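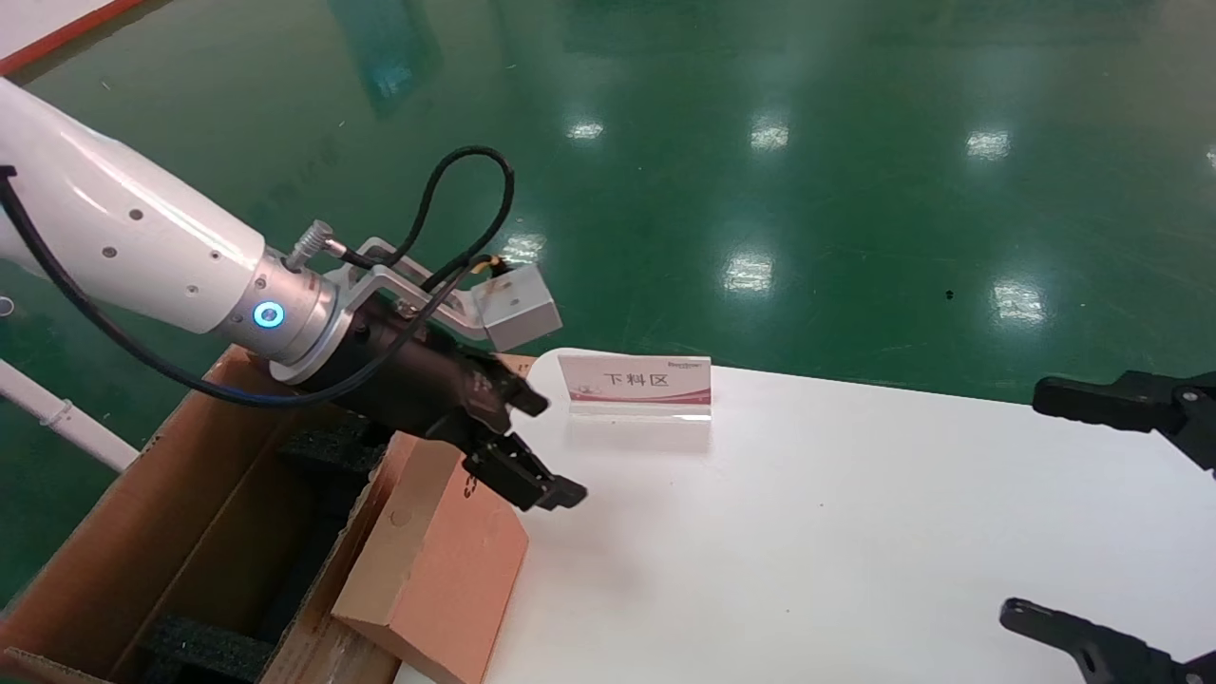 Pomley Open Day

The Pomley Open Day is a yearly public demonstration of two-armed packing robots, held each August in the main hall of the Gendgate works. It began as a sales event for the trade and was opened to everyone in 2000, after the trade stopped coming in useful numbers. Attendance at the most recent event was 157, a figure that includes staff families and a school group booked for the wrong building.

Format

Doors open at 11 in the morning. Visitors are walked along the painted floor lines to the demonstration table, where a pair of arms works at a carton. The blue ring at the wrist glows throughout, and is the part most often asked about by children. The part most often asked about by adults is the price, for which they are given a leaflet without one.

The task itself is modest. Items are moved between a cardboard box lined with black foam and the white tabletop beside it, where a small stand marks the unloading area in Chinese (下料区). The run takes nearly 2 hours with stops, and the stops are listed in the program as "discussion."

Equipment

The arms are sold under the name Tindall. They have white casings and black two-fingered grippers, and a small white module rides on a bent bracket above the fingers. The control software, Cloder, was written in-house and has been renamed twice – both times, according to the works newsletter, to general satisfaction.

Early events used a single arm and a fixed tray. The second arm was added so that one could steady a carton while the other reached into it, a division of labor visitors tend to recognize from home.

Reception

Local coverage has been kind, if brief. One report praised the green floor at greater length than the robots. Regular visitors rate the afternoon session above the morning one, and the tea above both.

See also: Gendgate works; Tindall arm; Cloder

Print this page | E-mail this page

This site uses cookies. By continuing to browse you agree to our use of cookies.

Last updated: August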